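The left gripper had started dropping things at Patwary, and Kenza Amrani had driven up from Zembridge with a spare cable and 3 sets of jaw pads.

She took the old pads off first. They were worn smooth on one side. She put on the new ones, ran the jaws open and shut 40 times with nothing between them, and wrote 339 in the log, the same force reading she had gotten on the right one.

"Is it fixed?" Tarico asked from the doorway.

"It's assembled," she said. "Ask me after the board."

The board was her own test. Parts on a bench will forgive a weak grip, but an eraser pushed against a whiteboard wants to twist out. She closed the left gripper on it and leaned in low, near the corner.

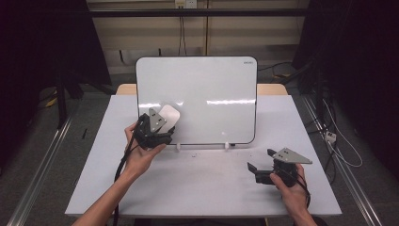 She kept the right one open and off to the side. Her mother used to iron that way, one hand working and the other waiting – Kenza hadn't thought about that in years.

"Your cable's pulling," Tarico said.

She looked down. He was right. She put the eraser on the table, gave the cable more slack at the wrist and taped it again farther back.

"How long will the pads last?"

"The sheet says 1,000 hours."

"And you?"

"I'd check them in August," she said, and picked up the eraser again.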